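Project Report: A Rulebook for Recording Two-Arm Tasks in Simulation
Trinidad Peñalver
Submitted Oct 17, 2023

1. Background

Our group inherited a simulated two-arm robot called Moro, along with a folder of recorded runs left by the previous year's students. The runs were hard to use. Some started with the arms already moving, some had no task name, and two people had used the word "done" to mean different things. My project was to write a set of rules for recording new runs, try them on a small batch, and revise them.

The rules are called Medano in this report, after the folder they live in. They cover three things: how a run starts and ends, what the grippers may do in between, and what gets written down. They do not cover how the robot is controlled.

2. Rules for the arms

The first draft had 18 rules. Most of them dealt with the arms, and many overlapped. After the first week I cut the list to 8. The ones that caused the most discussion were these:

Each arm has one job at a time. If the right arm is holding something, the left arm either waits with its fingers open or moves to take the object. It does not start on a second object.

An idle gripper stays in view of the head camera. Last year's runs often had the idle arm parked low, behind the body, and the person labeling the run could not tell if it was open or closed.

The arms do not cross. The simulator will let them pass through each other in some settings, so a crossing that looks fine on screen could mean a collision on a real robot.

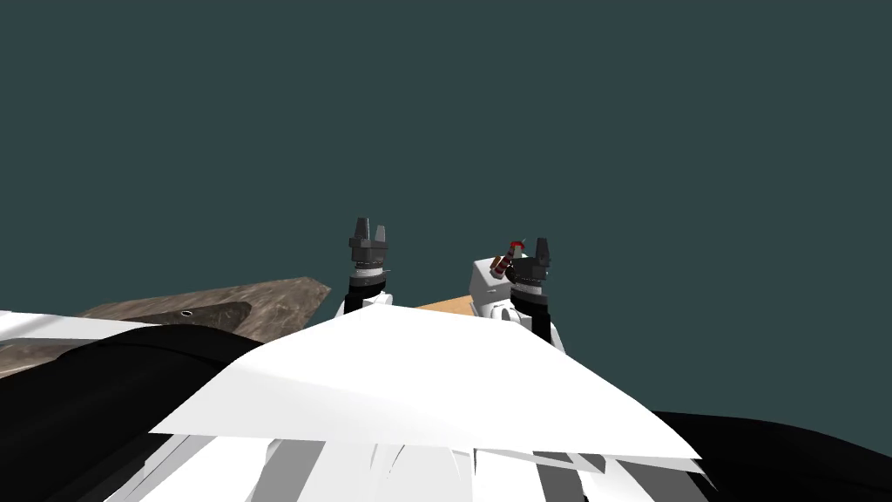 The labeler records the state of each gripper separately, using one of four words: open, closing, holding, opening. "Holding" was the difficult one. In the first draft it meant that the fingers were touching the object. That let in cases where the object was only leaning on a finger. The current wording says that the object has to stay with the gripper through at least one arm movement. If the labeler can't decide from the head view, the state is marked "unsure" and a second person looks at it. I would keep "unsure" even if it makes the tables longer. In the first batch people guessed, and the guesses did not agree.

3. Rules for the cameras

Every run is saved from the head view and from a view on each wrist. All views must use the same clock. This sounds obvious, but the old script, Vik, started each camera when its own window opened, and the wrist views could lag behind the head view. I replaced that part with a single start signal.

Wrist views also have their own rule for labeling. They are used to check finger position, and they are not used alone to decide what object is present. An object close to the palm may show only as a corner or a bit of color, and it is easy to put down the wrong name. The object name comes from the task file, and the labeler confirms it in another view. 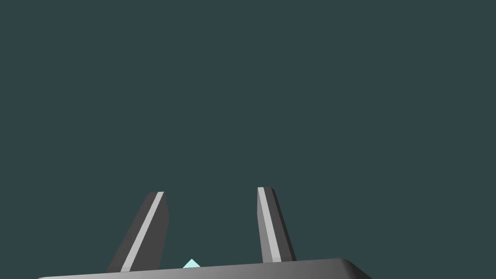 Plain backgrounds are allowed. I had wanted to require a full room model, but it slowed down the lab machines and did not help with any of the labels we needed. The background setting is saved with the run, so anyone who needs a room can filter for it.

4. Record keeping

A run that fails is kept. It gets the same labels as any other run, plus a short note saying at what step it went wrong. Deleting failures was common in the old folder, and it made the robot look better than it was. The only runs we remove are those with a missing view or a broken clock.

Files are limited to 500 MB. Longer tasks are split at a point where both arms are still – never in the middle of a grasp.

5. What is left

The rules have only been tried on tabletop tasks with small objects. A classmate is adapting them for Cleltmont, the single-arm setup in the next lab, and has already asked for a shorter version of the section on idle grippers. The rule on crossing arms also needs a number. At present it depends on the labeler's eye, and I would like to replace it with a minimum distance read from the simulator log. I plan to have that ready by June.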